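Cell 2 notebook, simulated twin and bench arm
July
Entry by A. Ezzat. Carried over from the previous page.

08:40. Picked up where Dayana left it. State of the cell on arrival: arm parked at home, controller on, brakes set, gripper open. Sim host up, countertop layout loaded, no jobs queued. Checked the fault list before touching anything. Same entry as before: finger position error on close, latched, cleared by hand, back again after a few cycles.

Summary for anyone reading cold. The left finger on the Duslow gripper stops short of full close. The controller sees the gap as a held object and carries on with the program. In the twin the same close command brings both fingers together, so the two no longer agree and any approach tuned in sim arrives at the bench slightly wrong. The work this month is to get the bench gripper back to spec and then bring the wrist camera view in the twin into line with it. In that order. Tuning the twin to match a worn gripper was tried in spring and cost us more than it saved.

09:10. Gripper off. Four screws at the flange, connector last. The connector boot is stiff and wants a straight pull. Joelle has a note on the inside of the cabinet door about this and it is still correct.

Stripped to the carriage. Findings:
- right rail clean, grease present, carriage runs end to end by hand
- left rail dry over the last part of travel at the closed end
- dark paste packed into the end stop pocket, old grease and fine dust
- left finger screws below torque, one of them turned with finger pressure
- belt tension within the mark
- no scoring on either rail under the loupe

The paste is enough to explain the short close. The loose screw is a separate problem and probably explains the scatter in the touch-off numbers that Ghada complained about.

Cleaned both rails with wipes and solvent. Picked out the stop pocket with a plastic spudger. Do not use the steel pick in there, the pocket wall is soft and an edge raised on it will hold the carriage off in the same way. Relubed with the Obeidat light grease, thin film, worked in by hand over full travel, excess wiped off. Last time it was put on too thick, and some of what I dug out today was that.

Finger screws: out, threads cleaned, fresh medium threadlocker, back in to the value on the card. Witness marks in white paint pen on all heads. There were no witness marks before. Added a line to the monthly sheet to look at them.

10:25. Gripper back on. Homing sequence run three times, no fault. Full close now reads zero on both sides with the feeler gauge refusing to enter. Left it cycling open and close at half speed with no load, 600 cycles, while I went to look at the twin. Guard closed, light curtain live, tag on the pendant.

Twin side. Two things to sort.

First, the finger mesh. The model in the scene is the old finger, from before the tips were changed to the squared ones. Nisreen exported the new geometry to the Allville share in the spring but the scene file still pointed at the old path. Repointed it, reloaded, and checked the collision shape as well as the visual one. The collision shape had not been regenerated. It was a convex hull around the old tip and stood proud of the new one on the inner face. Rebuilt it as a box plus a wedge. Contact now starts where the drawing says it should.

Second, camera mount offset. The bench bracket was replaced after the cable snag and sits further forward than the first one. Measured it on the surface plate against the flange datum, three readings, took the middle one. Entered it in the mount file with the date of the bracket swap in the comment. Please put changes in the mount file and leave the scene file alone. Anything typed into the scene file is overwritten at the next build, and this has now caught Dayana once and me twice.

11:50. Cycle run finished. No latched faults. Stop pocket clean on inspection. A slight grease line at the end of the left rail, wiped. Carriage temperature unremarkable to the hand.

Ran the touch-off routine against the gauge block, 30 touches at the slow speed. Spread is inside tolerance on both fingers. Before the screws were done the left finger was wandering by more than twice what the right was. Numbers are in the log, tagged with today's job name, no need to copy them here.

12:30. Break.

13:15. Hand-eye check. Used the small checker plate with the arm in the usual poses. First pass gave a residual that was plainly wrong. Cause: the plate was not seated, it was riding on a chip under one corner. Cleaned the nest and repeated. Second pass fine. Wrote the new transform to the controller and to the twin from the same file, so they cannot drift apart at the typing stage.

Old transform kept as backup in the usual folder with a suffix. Delete it after two clean weeks.

14:00. Watched the first approach in sim with the new offset. Target was the dark appliance on the counter, the one Ghada uses as the standard obstacle for clearance checks. Clearance margin in the planner had been opened up to hide the position error. Set it back to the default. The planner complained once about the start pose, which was too near the joint five limit. Moved the start pose, logged the old one, and it planned cleanly after that.

Notes on rendering that matter for the detector:
- dark bodies on the gray counter are where the edge finder does worst, check those first after any change in lighting
- leave exposure fixed in the twin, auto exposure hides errors
- do not raise the ambient light to help the detector, the bench has no such light
- save wrist views from the same stop points every time so that they can be compared

14:45. Bench run of the same approach at low speed, hand on the enable switch, Joelle watching from the other side of the guard. No contact with anything it should not contact. Final position checked with the gauge against the predicted one. Good enough to go back to normal speed, which we did after lunch crews had cleared the aisle. Three runs at normal speed, no faults.

15:20. Cable dress. The wrist cable was still tied as it had been for the old bracket, with a loop that comes tight at the far end of joint six. That is how the last one snagged. Retied with a longer service loop and two hook-and-loop straps in place of the zip ties. Swept joint six by hand through full range with brakes released and someone holding the arm. The cable now clears the bracket corner at both ends. Put a short piece of split sleeve over the corner anyway.

Also found: the strain relief at the cabinet gland was loose by a turn. Tightened. Fan filter gray with dust, swapped. One spare filter left, need to order. The Hikis part number is on the inside of the lid.

15:50. Backup of controller program, mount file and scene file together, job number 113. Restored it to the spare controller as a test. It came up, complained about the missing gripper as expected, and loaded everything else.

Open items:
- order fan filters and a second tube of the light grease
- Nisreen to confirm that the collision shape for the right finger was rebuilt too, I only checked the left
- Ghada to rerun her clearance set with default margins
- rail wipe-down goes from quarterly to monthly until we see how the closed end behaves
- find out who has the torque driver with the short bit, the cabinet one is past its calibration date and I borrowed the one from cell 1 today
- door note on the connector boot should be typed and put in the manual

Things to watch on the next shift. If the finger position error comes back, do not clear it and carry on. Stop, open the gripper, look in the stop pocket and write down what is there. A close reading that is short on one side only points to the rail or the stop. Short on both sides would point to the belt or the home offset, and that has not happened here yet. If the touch-off spread opens up with no change in the close reading, look at the witness marks first.

Wrist view from the twin goes in at the foot of the page, with the handover question as left on the pad.

16:30. Arm parked, gripper open, tag removed, guard closed. Sim host left running. 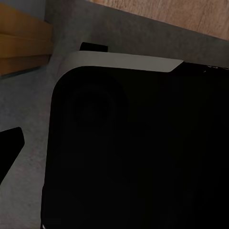 Which file does the camera offset go in when the bracket is changed again?

The mount file, with the date of the bracket swap in the comment. Values typed into the scene file are lost at the next build. Redo the hand-eye check afterward and write the new transform to the controller and the twin from the same file.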